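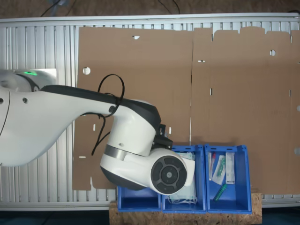
Search the archive
Advanced search Go

[Gristetville-stores] Re: Bins and backing sheet for the sorting board

Guoqing Yao
15 September 2024
Print this message | E-mail this message

Yichen Lu wrote:

> I have the particleboard base and the blue bins from the Prellis order.
> Three questions before I set up a second board at Jerneck.
>
> 1. Do you fix the bins down or leave them free?
> 2. Is there any objection to flattened carton as the backing sheet? I
> have a stack of unfolded blanks and would sooner use them than buy panel.
> 3. Do masks get a bin of their own? At present ours go in with the
> gloves, and the ear loops catch on everything.

Replies in order.

1. Free, in a single row, touching. We tried screws through the bin floor and took them out again in a month. The holes collect lint and the bin can't be lifted out for washing. If yours creep, put a thin strip of wood along the front edge of the board and let the row butt against it. Glue the strip; particleboard doesn't hold small screws well near an edge, and ours split on the first attempt. Seal the cut edges of the board while you are at it. One coat of ordinary varnish is enough. An unsealed edge swells the first time someone wipes down with too much water, and after that nothing sits flat.

2. No objection. Points to watch:

Open the blank out fully and lay it with the printed side to the back, if it has one. Plain brown is easier on the eyes over a long sort than anything with lettering. The center crease will try to fold back up. Score it lightly on the reverse and leave the sheet under weight overnight.

Hand holes and slots can stay. They don't matter for a backing, except that small flat items will find their way through a slot if it sits low. Tape any slot in the bottom third from behind. I would not bother trimming the tabs off the top edge either, though Gu prefers them cut.

Carton is a consumable. Replace it when the face scuffs or picks up damp. It can't be disinfected, so it should stay a backing and never a surface that clean stock rests on. If Jerneck wants something wipeable, ribbed panel is fine but the grooves hold dust — allow for a brush as well as a cloth.

3. Yes, one bin for masks and nothing else in it. Fold each mask once along its length, colored face out, loops lying loose on top. Don't wrap the loops around the mask. It looks tidy but it stretches them, and people then pull the mask open by one loop. The bin is for sorting only, so anything that has been lying open in it goes to the training shelf and is not issued. Issue stock stays in the sealed box until it is needed.

For capacity, our training shelf takes 60 folded masks in one layer of bins, and 14 fit in a bin before they begin to slide over the side. I would stop at that.

Labels: put them on the board in front of the bin. Bins get swapped at washing and the labels then travel with them. We lost most of an afternoon to that in Gristetville.

Send me the inside depth of the Prellis bins when you have one in hand. If it matches ours I can let you have eight spares in October.

Guoqing

_______________________________________________
Gristetville-stores mailing list
Message 568 in this archive

Contact the list owner | Copyright the individual authors | Back to top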